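Ridano Puts Two Robot Arms on the Small-Parts Bench, and the Bench Crew Keeps Its Chairs

December 17, 2023 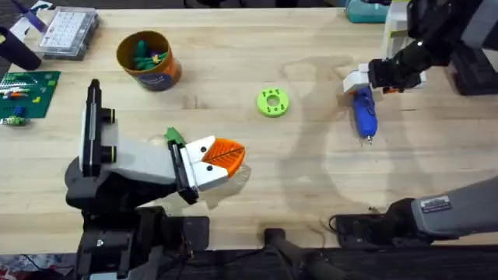
I figured the hard part would be the wiring, but the hard part was agreeing on where the cups go, according to one of our longtime bench hands, who has heard me tell this story wrong enough times that I finally wrote it down the right way.

So hello from Ridano! We repair and refit learning kits and toys for schools and libraries, and I run the shop floor. We've now moved two robot arms onto regular duty at our small-parts bench, and I wanted to write this release myself (sorry, marketing) so that our customers hear it from somebody who sits near the thing all day.

The arms work as a pair across one wooden table. One of them can hang on to a part, like a ribbed orange piece, while the other handles a tool over the same tabletop. If you've ever tried to hold a little plastic part steady and work on it for a whole shift, you know what that does to your thumbs.

We started planning in September with Jornik, the two-person outfit that set up the arms and taught us how to run them. Before that, every kit went through human hands from start to finish, 300 kits in a normal week and a lot more before school starts. Our order book for the new year stands at 2,817 kits, our biggest ever, and I didn't want to get there by asking people to stay late again.

Now for what changes. No jobs are going away. The four people on the bench have moved to checking, matching colors, packing, and fixing the odd stuff that arms are bad at (bent pegs, mystery glue, anything a second grader has chewed). They also run the arms, in turns of two hours, and whoever is on the bench can stop the work at any time for any reason and doesn't have to fill out a form about it. Everybody who took the training got a raise, and the early shift now starts an hour later – that last one got the loudest cheer.

It hasn't all been smooth. The arms are slower than our best people and probably will be for a while. Tiny see-through parts still give us fits. We had to redo the parts cups twice, and we went back to plain Uline bins for outgoing work after our fancy trays slid around too much.

Our first customer on the new setup is Hlongwane, the after-school program, which has 700 kits with us right now. Shipping starts in January. After that we'll take on library orders in batches of up to 1,000, and prices for existing customers stay the same through the spring.

If you have kits to send in, please keep using the same form on our site, and put the loose pieces in a bag – a zip bag is great, a sock is not. Bench tours for schools and customers open up again in February. Write to the shop office to get on the list, and tell us how many are coming so we can find enough safety glasses.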